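3 Material und Methoden

3.1 Pflanzenmaterial und Lagerung

Untersucht wurden blockige Gemüsepaprika (Capsicum annuum L.) der beiden Zuchtlinien Dritar und Iltus. Beide Linien wurden im selben Folientunnel auf Kokossubstrat kultiviert und im Juli in zwei Durchgängen geerntet. Dritar bildet dickwandige Früchte mit meist vier Kammern und gilt im Anbau als lagerfest. Iltus reift früher, besitzt eine dünnere Fruchtwand und verliert nach Angaben der Züchterin Wasilewska bereits im Erzeugerbetrieb rasch an Festigkeit. Geerntet wurde im grünreifen Stadium, mit einer Schere und unter Belassung des Fruchtstiels. Früchte mit Sonnenbrand, Blütenendfäule oder Fraßspuren wurden ausgeschlossen.

Je Linie und Lagervariante gingen 50 Früchte in den Versuch ein. Die Einlagerung erfolgte am Erntetag in Klimakammern bei 8 °C beziehungsweise 10 °C und hoher relativer Luftfeuchte. Temperaturen unterhalb dieses Bereichs wurden nicht geprüft, da Kälteschäden in Form eingesunkener Flecken die Messung des Wasserverlusts überlagern. Die Früchte lagen einlagig in offenen Kisten. Kontakt zwischen den Früchten wurde vermieden -- an Berührungsstellen kondensiert beim Wechsel der Kammer häufig Wasser, was die Wägung verfälscht. Eine Wachsbeschichtung oder Folierung wurde nicht vorgenommen.

3.2 Bestimmung des Masseverlusts

Jede Frucht erhielt eine laufende Nummer und wurde bei der Einlagerung sowie danach an jedem zweiten Tag einzeln gewogen. Der Masseverlust ist als Anteil der Ausgangsmasse angegeben. Der respiratorische Anteil wurde nicht gesondert bestimmt; er ist bei grünreifen Früchten gering gegenüber dem transpiratorischen. Die Transpiration erfolgt bei Paprika überwiegend über die Kutikula und den Kelchansatz, da die Fruchthaut keine Stomata besitzt. Aus diesem Grund wurde der Kelch bei einer Teilmenge der Früchte mit Paraffin versiegelt, um beide Wege rechnerisch trennen zu können.

Zur Bezugnahme auf die verdunstende Fläche wurde die Fruchtoberfläche aus Länge, größtem Durchmesser und Schulterdurchmesser geschätzt. Das zugrunde liegende Modell nähert die Frucht durch einen Kegelstumpf mit gewölbter Deckfläche an. Die Einbuchtungen zwischen den Kammern bleiben dabei unberücksichtigt, sodass die Oberfläche stark gelappter Früchte unterschätzt wird. Salameh und Khoury haben für ihre eigenen Proben einen Korrekturfaktor vorgeschlagen, der von der Kammerzahl abhängt. Er wurde hier nicht angewandt, weil er an vollreifen Früchten abgeleitet ist.

3.3 Visuelle Bonitur

Die äußere Qualität wurde von zwei geschulten Personen unabhängig bonitiert. Erfasst wurden Glanz, Grundfarbe, Faltenbildung an der Schulter und Zustand des Kelchs. Die Bonitur fand auf einer hellen, unstrukturierten Unterlage bei gleichmäßigem Kunstlicht statt, wobei die Früchte sowohl liegend als auch aufrecht betrachtet wurden (Abbildung 1). Vor der Bewertung verblieben sie so lange bei Raumtemperatur, bis kein Kondensat mehr auf der Schale erkennbar war. Die Reihenfolge der Vorlage war randomisiert, und die Linienzugehörigkeit war den bonitierenden Personen nicht bekannt.

Der Glanz reagiert erfahrungsgemäß früher auf Wasserverlust als die tastbare Festigkeit. Er hängt allerdings auch von der Wachsauflage ab, die sich zwischen den Linien unterscheidet. Verglichen wurden daher ausschließlich Veränderungen innerhalb einer Linie. Bei abweichender Einstufung wurde der Mittelwert beider Urteile verwendet; eine nachträgliche Einigung fand nicht statt.

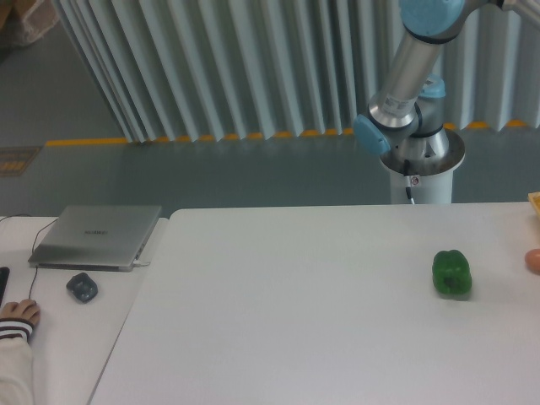

Abbildung 1: Grüne Gemüsepaprika mit glänzender Schale, aufrecht auf weißer Tischfläche.

3.4 Festigkeit und Fruchtwand

Die Festigkeit wurde zerstörungsfrei als Verformung unter konstanter Last gemessen. Verwendet wurde ein Prüfstand der Firma Zorkby mit flachem Stempel. Die Last wirkte jeweils mittig auf eine Kammerwand, nicht auf die Scheidewand, deren Stützwirkung zu deutlich geringeren Verformungen führt. Gemessen wurde an zwei gegenüberliegenden Stellen. Die Messpunkte waren mit einem wasserfesten Stift markiert, damit dieselbe Stelle an allen Terminen geprüft werden konnte.

Am Ende der Lagerung wurden die Früchte äquatorial aufgeschnitten und die Dicke des Perikarps mit einem Messschieber bestimmt. Proben der Fruchtwand wurden anschließend bis zur Massekonstanz getrocknet. Die Trockensubstanz diente als Kovariable, um zu prüfen, ob Unterschiede im Masseverlust allein auf den anfänglichen Wassergehalt zurückgehen. Früchte mit beginnender Fäulnis am Stielansatz schieden ab dem Termin des ersten Befunds aus der Auswertung aus. Ihre bis dahin erhobenen Werte wurden beibehalten.

3.5 Statistische Auswertung

Der zeitliche Verlauf des Masseverlusts wurde mit einem linearen gemischten Modell ausgewertet. Linie, Lagertemperatur und Lagerdauer gingen einschließlich ihrer Wechselwirkungen als feste Effekte ein, die Einzelfrucht und der Erntedurchgang als zufällige Effekte. Die Residuen wurden grafisch auf Normalverteilung und Varianzhomogenität geprüft. Für die Boniturdaten kam ein kumulatives Logit-Modell zum Einsatz, die Übereinstimmung der beiden bonitierenden Personen wurde mit dem gewichteten Kappa nach Cohen beurteilt.

Das Auswertungsskript folgt in seinem Aufbau der Vorlage von Szilágyi und Ardeleanu, die denselben Modelltyp auf Auberginen angewandt haben. Abweichend davon wurde die Lagerdauer nicht logarithmiert, weil der Masseverlust beider Linien über den gesamten Zeitraum annähernd linear verlief. Lediglich bei den versiegelten Früchten der Linie Iltus zeigte sich in den ersten Tagen eine leichte Krümmung -- sie wird in Abschnitt 4.2 zusammen mit den Werten zur Perikarpdicke behandelt.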